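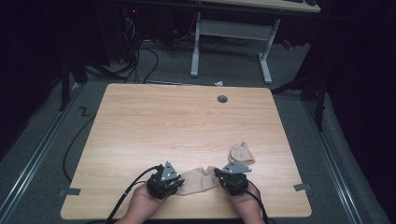
手持ちグリッパーで靴下をたたむ:机の上の小さな工夫

最終更新 8月8日

作業場でグリッパーを比べるとき、私はよく靴下を使います。値段が安く、洗えば何度でも使えて、しかも硬い部品よりずっと難しいからです。特にベージュのナイロンの靴下は薄くて、すべりやすく、つまむ場所を間違えるとすぐに形がくずれます。木の積み木では同じように見えた二つのグリッパーが、ナイロンの靴下だとはっきり違う性格を見せます。

私は日本語が母語ではありませんので、言い方が少し固いところがあると思います。道具の名前は、うちの作業場での呼び方をそのまま書きました。

使っている道具

手に持って指で開閉するグリッパーを、左右に一つずつ使います。比べたのは二組です。一組目は Kemuser の標準の爪、二組目は Taşdemir の少し幅が広い爪です。どちらも本体の上に灰色の三角の板をつけて、白い小さな目印で位置を読みます。記録のソフトは Wuro の名前で自分たちが作っているもので、まだ完成していません。

二組を比べるときに、板の取り付けは変えないでください。私は最初、爪と一緒に板も新しくしてしまい、どちらの違いを見ているのか分からなくなりました。一日分の記録を捨てました。

机の準備

机は何も置かないところから始めます。靴下のほかに物があると、手が無意識にそれを避けて、動きが遠回りになります。飲み物、ペン、メモは別の机に置きます。

木の机は、表面が明るい色だとベージュの靴下が見えにくいことがあります。人の目では問題がなくても、カメラの映像では布の端が木目にまぎれます。対策は三つ試しました。

照明を横から当てると、しわの影が出て、端が見やすくなりました。ただし影が強すぎると、影を布だと思ってつまみに行きます。天井の明かりを消さないで、横の明かりを弱く足すくらいがちょうどよいです。

無地の濃い色の布を下に敷く方法は、見えやすさでは一番でした。でも、グリッパーが靴下と一緒に下の布もつまみます。四隅をとめても、真ん中が持ち上がります。今は使っていません。

靴下の色を変える方法は簡単ですが、比較の途中でするのはよくありません。色が違う靴下は、編み方や厚さも違うことが多いです。最初から最後まで同じ種類を使ってください。

机の手前の角の近くには、左右の縁に灰色のテープを小さく貼っておくと便利です。私は手を始めの位置に戻すときの目安にしています。長いテープは要りません。長く貼ると袖がひっかかりますし、端がめくれて、そこに糸くずがつきます。古いテープは貼り足さないで、はがしてから新しくします。

配線用の丸い穴がある机では、穴の近くに靴下を置かないほうがよいです。薄い布は穴の縁で少し沈み、爪の先が穴の縁に当たります。穴をふたでふさぐ人もいますが、ふたの段差でも同じことが起きました。

ケーブルの扱い

初めての人が一番困るのはケーブルです。手で持つグリッパーは軽くても、ケーブルが引っぱると重く感じます。重く感じると手首に力が入り、爪も強く閉じます。

左のケーブルは左へ、右のケーブルは右手の外側へ逃がして、手前の縁から下に落とします。机の上で交差させないこと。交差したまま始めると、片方の手を上げたときに、もう片方の手が動きます。

縁から落ちるところは、ひじを伸ばして一番遠くまで届く姿勢で長さを決めます。座ったときの楽な姿勢で決めると、必ず足りません。逆に余りすぎると、ひざの上に輪ができて、立つときに足が入ります。床まで下ろしたケーブルは、いすの車輪が通らない側を通します。カーペットの上ではケーブルが思ったより動きませんので、曲がるところは大きく、ゆるい弧にしておきます。

比較の途中で、ケーブルをグリッパーの本体にテープでとめてみたこともあります。Kemuser では調子がよかったです。Taşdemir では、とめた場所が指の動く範囲に近く、閉じるたびにテープが少しずつはがれました。面ファスナーの細いひもに変えてからは、どちらも問題がありません。

靴下のつまみ方

両手で引っぱる場合は、まず片方の手でつま先の縫い目の近くをつまみます。縫い目は布が厚いので、すべりにくいです。次に、もう一方の手ではき口をつまみます。はき口はゴムがあるので、浅くつまんでも残ります。

真ん中をつまむのは、できるだけ避けます。薄いナイロンは真ん中で伸びて、爪を開いたあとも布が爪についてくることがあります。ついてきたときは、手を振らないでください。爪を机の面に軽く置き、開いたまま横に少しずらすと離れます。振ると布が飛んで、もう一方の爪のすき間に入ります。入ったまま無理に引くと伝線します。

引っぱる力は、しわが消える少し手前で止めます。全部のしわを消そうとすると、片方が急に外れて、反対側に縮みます。縮んだ靴下は丸くなって、始めからやり直しです。

もう一枚の靴下は、右の手の少し奥に小さくまとめておくとよいと思います。広げて置くと、作業中の一枚に重なって、二枚一緒につまんでしまいます。まとめるときは、つま先が外から見えるようにしてください。つま先が中に隠れると、次に広げるときに探す時間がかかります。

二組を比べた結果

同じ人が、同じ机で、同じ靴下を使いました。六月に始めて、全部で1,864回つまみました。そのうち1,173回が Kemuser、残りが Taşdemir です。回数が同じでないのは、Taşdemir の爪が届くのが遅れたためです。ですから、数字だけを並べてどちらが勝ちと言うことはできません。下に書くのは、手で使った感想が中心です。

Kemuser の爪は先が細く、机から布を拾うのが上手です。平らになった靴下の端でも、先を少し寝かせて入れると一回で拾えることが多いです。弱いところは引っぱるときです。布に触れる面が小さいので、斜めに引くと布が回ります。まっすぐ引けば残ります。

Taşdemir の爪は幅が広く、引っぱりに強いです。両手で伸ばしたまま少し止めておく作業は、こちらが楽でした。しかし、平らな布を拾うのは苦手です。爪を閉じる前に、先で布を少し押してしわを一つ作り、そのしわをつまむとうまくいきます。慣れるまで時間がかかりました。

指の疲れも違います。Kemuser は軽く閉じますが、布を落とさないように自分で力を足してしまいます。Taşdemir は閉じるのに力が要りますが、閉じたあとは安心して持てます。私は80回を一区切りにして休みました。休まないで続けた日は、後半の動きが乱暴になっていて、あとで映像を見て恥ずかしかったです。

左右に違う爪をつける方法も少しだけ試しました。左を広い爪、右を細い爪にして、右で拾って左に渡します。悪くないのですが、左利きの人が使うと逆にしたくなるでしょう。記録を左右で入れ替えられないので、今回の比較には入れていません。

爪のゴムについて

ゴムはナイロンの繊維で早く汚れます。表面が光ってきたら、すべり始める合図です。私は次のようにしています。

水で少しぬらした布でふき、乾いた布でもう一度ふきます。完全に乾くまで使いません。アルコールは、新しいゴムでは問題がなかったのですが、古いゴムでは細かいひびが出ましたので、やめました。

紙やすりで表面を荒らすのはおすすめしません。最初はよくつかめますが、靴下の糸がひっかかります。どうしても必要なときは、布の物ではない作業の爪だけにしてください。

交換の時期は、回数で決めるのが確実です。私は700回で一度外して裏側を見ます。裏側の端が浮いていたら交換、浮いていなければふいて戻します。左右は同じ日に交換します。片方だけ新しいと、強いほうに布が引かれて、たたみ終わりの位置がずれます。

靴下の手入れ

一度ひどく伸びた靴下は、見た目が戻っても、同じようには伸びません。始める前に、机の上に平らに置いて長さをはかり、記録と一緒に書いておきます。長さが変わってきたら、その一足は練習用に回します。

洗うときは洗濯ネットに入れ、柔軟剤は使いません。柔軟剤を使うとすべりやすくなり、前の日の結果と比べられなくなります。私はこれを知らないで一週間分の靴下を洗い、爪の調整が狂ったと思って、何時間もねじを回していました。

乾いた靴下は、つま先をそろえて重ねます。丸めて片方のはき口に入れるしまい方は、ゴムが伸びるのでやめてください。

カメラの高さ

カメラは、机の手前の縁と両手が同時に入る高さにします。手だけを大きく写すと、あとで見るときに、どの方向へ引いたのか分かりません。反対に高すぎると、薄い布の端が消えます。

三角の板は、手首を内側に回すと傾いて、目印が見えにくくなります。始める前に、一番きつい姿勢を一度作って、目印が読めるかを確かめます。読めないときは、カメラより先に、いすの高さを変えてみてください。Arnport の作業場では、いすを少し上げただけで直りました。

両側に黒いカーテンを下げると、窓の光が入らず、午前と午後の映像がそろいます。カーテンのすそは床のケーブルにかからないようにします。かかっていると、カーテンを動かしたときにケーブルも引かれます。

終わるとき

グリッパーは、爪を少し開いた状態で置きます。閉じたままだとゴムに跡が残ります。ケーブルは本体に巻きつけないで、別に大きな輪にします。靴下の数を確かめ、記録の名前に爪の種類を入れてから保存します。爪の種類を入れ忘れると、映像を見ても二組の区別がつきにくいので、私は保存の画面に小さな紙を貼りました。

次は、同じ二組で綿の靴下とタオルを試すつもりです。綿は拾うのが簡単だと思いますが、厚いので、細い爪がどこまで閉じるかを見たいです。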